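Kitchen corner, November

Right, quick one this month, the oven's on and I've got 11 tabs open.

First off, the glasses question. Lots of you wrote in after the last issue asking where on earth to put stemmed glasses when the cupboard's full. Short answer: hang them up. Feet up, bowls down, less dust in them, and you get a whole shelf back. Siyabonga Molefe wrote to say he's kept his by the sink that way for years and only ever lost 2, both to the cat.

Plastic ones are fine for this. Better than fine if you've got kids or a patio. They weigh next to nothing so a light stand will do, just load both sides or it can go wonky. Mix your colours too, then everyone knows whose is whose at a party and you're not washing up 56 times.

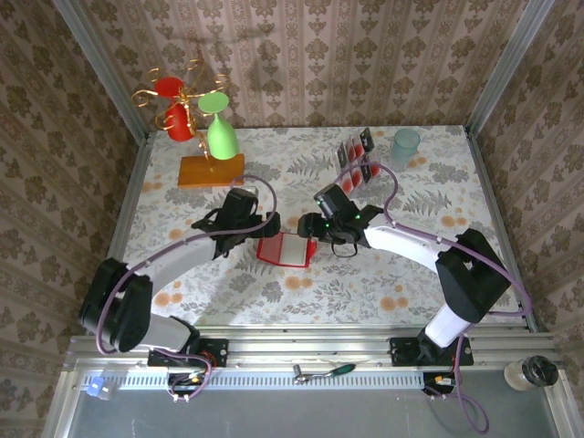 Red and pale green plastic wine glasses on a gold-coloured stand with a wooden base. Ferny tabletop, damask wallpaper.

Few bits people asked:

Drying. Shake them, hang them, tea towel underneath. Don't put them away in a shut cupboard damp, they go smelly.

Cloudy plastic. Warm water, drop of vinegar, soft cloth. No scourers!! Learnt that one the hard way.

Curly arms. Pretty but they do collect grease if the stand lives near the hob. Old toothbrush, five minutes, done.

Tumblers. Can't hang em obviously. Stack no more than three or they stick and somebody ends up running the hot tap over them swearing.

Wayne Hiebert is after a second-hand stand, any finish, for his mum's new flat. Reply to this email and I'll pass it on. Also Brukero has moved its glassware to the back of the shop, past the lampshades, so stop asking at the till.

Next month: tins with no lids and lids with no tins. Send me your worst drawer. Photos by teatime on the last day of Novemeber please, they take me ages to sort.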